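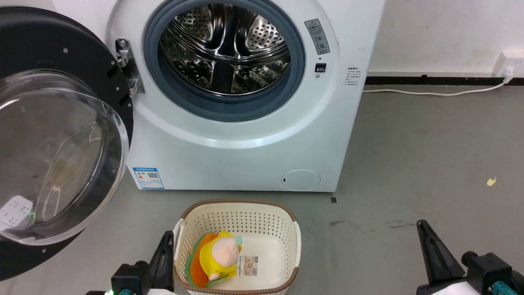

Nilmini Majumder在上一轮评审意见中写道,透明门体的位姿估计至今仍是整条链路里最薄弱的一环,规划器算得再快,拿到的门沿位置若有偏差,后面的动作便无从谈起;她建议下一阶段把人手优先放在感知与规划的接口上。项目组采纳了这一意见,现面向社会公开招聘操作规划软件工程师。

招聘单位:Stamdale机器人软件研究所 家务操作课题组
岗位名称:操作规划软件工程师(双臂)
招聘人数:5人
工作地点:Idville园区902室
到岗时间:8月

一、课题说明
课题组承担Anach软件栈的研发与维护。Anach是面向双臂平台的任务与运动规划框架,当前阶段以滚筒洗衣机的开门、取放衣物及关门为主要任务。难点集中在以下方面:玻璃门反光造成深度缺失;门体铰链轴线需在线估计;夹爪进入筒口时可用空间狭窄,碰撞检测须兼顾门体、密封圈与筐沿;柔性物品与杂物混放时,抓取点排序不稳定。

二、岗位职责
1. 负责铰接物体模型的在线辨识,并与现有规划器对接。
2. 负责双臂协同轨迹的生成与时间参数化,保证重规划过程中轨迹连续。
3. 改进柔性物体的分割与抓取候选评估模块。
4. 维护数据回放、标注校验及回归测试工具。现有回归用例922条,新成员入职后须参与用例的清理与补充。
5. 撰写接口文档,参加每月一次的代码评审。

三、应聘条件
1. 计算机、自动化、机械电子或相近专业硕士及以上学历;本科学历者须有相关工作经历。
2. 熟练使用C++与Python,熟悉Linux环境下的调试与性能分析。
3. 熟悉采样类或优化类运动规划方法,能独立推导机械臂运动学。
4. 具有点云处理、位姿估计或触觉反馈控制经验者优先。
5. 能够阅读并撰写英文技术文档。

四、待遇
按研究所现行薪酬办法执行,依法缴纳社会保险及住房公积金。试用期结束后,由课题组与本人商定具体研究方向。外地人员可申请园区公寓。

五、应聘程序
应聘者请提交个人简历、代表性代码或论文一份,以及不超过两页的技术说明,内容为本人解决过的一个规划或感知问题。初审通过者将参加线上笔试和现场面试。现场面试大约需要半天,含上机环节,由Azlan Chin与Hatice Yüksel主持,应聘者须在给定的日志数据上定位一处规划失败的原因并提出修改方案。

材料请送交Idville园区902室综合办公室,信封注明“Anach岗位应聘”。综合办公室上午9时开始收件。技术问题可向Wafula Khaemba咨询,人事问题可向Zulkifli Yeoh咨询。未进入面试的应聘材料不予退还,研究所负责保密。

Stamdale机器人软件研究所
家务操作课题组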